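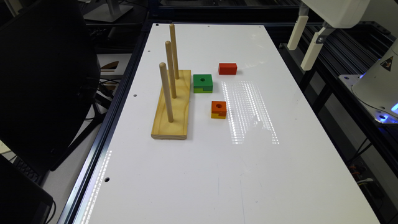 The peg board and blocks on the trial bench at Clisbridge, with the gripper at the far edge of the table.

About Ternby

Ternby helps small manufacturers, colleges and workshops plan and pay for automation. We work out what a robot cell will cost to buy, fit and run, and we put that in writing before anyone signs an order. We do not make robots and we take no commission from the firms that do.

We are based in Clisbridge, in a single-storey unit with an office at the front and a workshop behind it. The workshop is where we try out handling jobs for customers who are still deciding what to buy.

How we started

The company began as the purchasing side of Kowalchuk, a maker of packing machinery. Kowalchuk had bought two robot arms on the strength of a good demonstration and then spent more on guarding, electrical work and fingers for the grippers than it had spent on the arms. The people who had to explain the overspend wrote a costing sheet so that it would not happen again. Other firms on the estate asked to borrow the sheet, and after a while they asked for someone to come and fill it in for them. Ternby was set up as a separate company to do that work.

The sheet has been rewritten many times. It now has 18 headings, and the robot itself is only one of them.

What we do

Most customers come to us with a job in mind and a figure that somebody has already put in next year's budget. We start with the job. We visit, watch it being done by hand, ask what goes wrong and how often, and look at the floor, the power supply and the doorways. An arm that will not go through the door on its pallet is a more common problem than you might think.

After the visit we write a budget plan. It covers the arm, the gripper, the table or frame it stands on, guarding, wiring, software licences, delivery, installation and training. It also covers running costs: servicing, spare fingers and cables, electricity, and the hours your own staff will spend looking after the cell. Each line is marked as a firm quote, a supplier's list price or our own estimate, so that your finance people can see which numbers might move.

We usually ask three suppliers to quote. If a customer has already settled on one, we are happy to check that quote on its own.

A full plan takes 6 weeks from the first visit. A quote check takes less, depending on how quickly the supplier answers our questions.

Bench trials

Some jobs are hard to judge on paper, especially where small parts have to be picked up and put down in a set place. For these we offer a bench trial in the Clisbridge workshop. We begin with simple wooden pieces before we ask for the customer's own parts. A board with three upright pegs and a few blocks, some of them with a hole through the middle, tells us a fair amount about how well a gripper can line something up and let go of it. It also costs very little, and a dropped block does no harm.

When the simple pieces are going well we move on to real parts. The trial report gives the cycle time, the number of failed picks and anything we had to change along the way. It goes to the customer in full, including the bad days. If the result is that the job should stay with a person, we say so, and the remaining part of the fee is not charged.

Trials are charged by the day. Customers are welcome to come and watch, and we would encourage the people who do the job now to come as well as those who manage them.

Who we work with

We have completed over 15 plans for training colleges and a larger number for private firms, mostly in food packing, joinery, light assembly and laboratory supplies. Many had never bought a robot before. Several have come back for a second plan when the first cell was up and running, and a few came to us after a purchase that had not gone well.

One of our longer-running pieces of work is with Jerach, which makes wooden fittings for shops. We wrote its first plan for a single loading cell and have since helped it spread the cost of further equipment over several budget years – including one year in which our advice was to buy nothing and repair the conveyor.

How we charge

Plans and quote checks are done for a fixed fee, agreed before the first visit. The fee depends on the number of jobs being looked at and does not change with the price of the equipment. Travel is charged at cost. We do not ask for a retainer.

We ask suppliers to quote directly to the customer, and orders are placed by the customer in their own name. Ternby does not hold money for equipment at any stage.

Planning ahead

If your financial year starts in April, January is late to begin. Delivery times for arms and controllers vary a good deal, and guarding is often made to order. We suggest getting in touch in the autumn, even if all you have is a rough idea and a photograph of the area.

Visiting and contact

The office is open from 8.30 am. Workshop visits are by appointment, as the bench is in use most mornings. Please wear closed shoes. There is parking at the front of the unit and level access throughout.

To ask for a first conversation, use the enquiry form on the Contact page. It helps to tell us what the job is, how many shifts it runs for, and whether a budget has already been set.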